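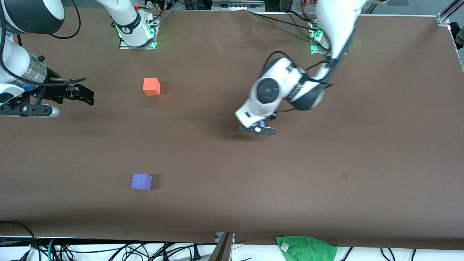

By Rhun Hughes

SELTOW – Jendero is recalling the cable guides on its two-arm tabletop sorter, after a unit at our Seltow shop stopped dead one Sunday and stayed that way until Monday's shift came in. It had been asked to move cubes. It had moved 1,223 of them without complaint.

The fault was a cable pinched at the wrist. With each reach the guide rubbed a little more off the jacket, and the arm finally lost its signal and locked in place, as it is built to do. The second arm carried on for almost 700 moves, handing cubes to a partner that had stopped taking them. No one was hurt. Several cubes ended up on the floor.

The locking worked. The warning did not – it went to an inbox we closed in June.

Owners of the 3,866 guides shipped so far will get a new part, made by Onyshchenko, at no charge. Until it is fitted, please run the arms at half speed and check both wrist cables before each shift. The Jerker software update, also free, stops both arms when either one faults.

Orders for the new guide open Sunday at the Jendero service desk.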